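Surface Marking and Cleaning of Small Rounded Household Items
Project report, Materials in the Home module, Nidholm

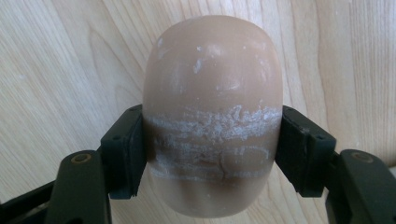 1. Background

Small rounded items with a matt finish are difficult to keep clean. Powder settles on them and, once rubbed, tends to spread into streaks. The module asked each group to choose one type of soiling and compare simple ways of removing it. Our group chose white, chalky residue on pinkish-beige surfaces, where the contrast is strong enough to judge by eye.

The object at the start of this report is egg-shaped and taller than it is wide. Its residue lies mostly in a broad band across the middle, dense in some places and thin enough in others for the tan colour to show. The upper half has only scattered specks and smudges. We did not identify the material. It looks like rubber or soap, and the report treats it as unknown.

2. Method

The cleaning trials were carried out on a separate set of 38 test pieces, marked with white chalk and stored in a lidded tray. Two methods were compared:

Method A - dry cotton cloth, five strokes in one direction.
Method B - cloth dampened with tap water, five strokes, then left to dry on a rack.

Half of the pieces went to each method. Every piece was judged under the same desk lamp by two members of the group, working separately. Scores ran from 0 (no visible white) to 5 (no change). The cloths were Prindero general purpose cloths, washed once before use. The work took place in the Mandby teaching room, bench 618, during November.

3. Results

Method B gave lower scores on most pieces. Method A removed the thick deposits but left a thin film, which was easiest to see when the piece was tilted towards the lamp. Grooves and small dents held powder after both methods. On several of the Method B pieces a pale ring appeared at the edge of the cleaned area after drying.

The two judges disagreed mainly over scores of 1 and 2. We kept both scores in the results table and did not average them.

4. Limits of the work

Pressure was not controlled. The strokes were made by hand and varied between group members, and the Herath spring balance we had booked was in use by another group. Chalk was also applied by hand, so the starting deposits were uneven. A soft brush should be tried on the grooves before either cloth method is repeated.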